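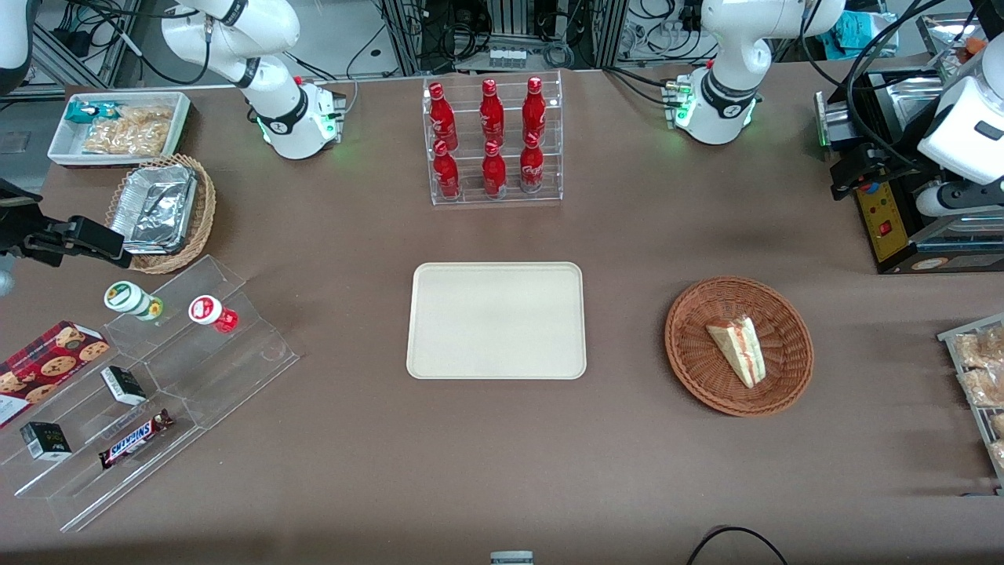

Stored tares let the Mulline counter scale subtract the weight of a known container without the container having to be weighed each time. The scale holds up to 40 stored tares, numbered from 01, and each one can be linked to any number of items in the item list. Use a stored tare for any container that goes on the pan together with the food. A slice of cake served in a round woven basket needs a tare for the basket; the same slice moved to a cream-coloured tray with a raised rim needs a different one. Sealed goods sold by the piece, such as the bottles of Coca-Cola on the two-tier rack, are entered as fixed-price items and take no tare (see section 6).

5.1 Before you start

The scale must be level and must have been switched on for at least 17 minutes. Check that the bubble is inside the ring on the rear left foot. The display should read 0 with the pan fitted and empty. If it does not, press ZERO and wait for the stable mark to appear.

Containers must be clean and dry when their tare is stored. Include any liner or paper that is always used with the container.

5.2 Storing a tare

1. Press MENU, then 3 (Tares). The display shows the first free number.
2. Press OK to accept this number, or type another and press OK.
3. Place the empty container in the middle of the pan. It must not touch the counter or the rear housing.
4. Wait for the stable mark, then press STORE. The weight is shown in grams, for example 212.
5. Type a name of up to 12 characters and press OK.
6. Remove the container. The display shows a negative weight for two seconds and then returns to 0.

Note: If the chosen number is already in use, the scale shows OVERWRITE? Press OK to replace the old weight or BACK to choose again. Items linked to the old tare will use the new one from the next sale.

5.3 Linking a tare to an item

1. Press MENU, then 4 (Items).
2. Type the item number, or scroll to the item with the arrow keys, and press OK.
3. Scroll to TARE LINK and type the tare number.
4. Press STORE.

Repeat for each item. An item can hold one link only. Where the same food is sold in two containers, make a second item with the same price per kilogram and link it to the second tare.

5.4 Containers that vary in weight

Woven, turned and hand-made containers can differ from one another by several grams. Weigh at least five of the same kind. If the lightest and heaviest differ by more than 4 g, do not store a tare – use the TARE key with the empty container at each sale.

Caution: Baskets take up moisture. Check stored tares for baskets once a month and after any change of storage place.

Caution: Never store a tare with food in the container. The scale cannot detect this, and all later sales will be short.

5.5 Deleting tares

Press MENU, then 3, select the tare and hold CLEAR for three seconds. Linked items are kept, but their TARE LINK field is set to 00 and they will be weighed gross. To delete all stored tares at once, enter the service code 2296 at the MENU screen and choose TARES only. Choosing ALL also removes the item list – save a copy first, as described in section 9.2.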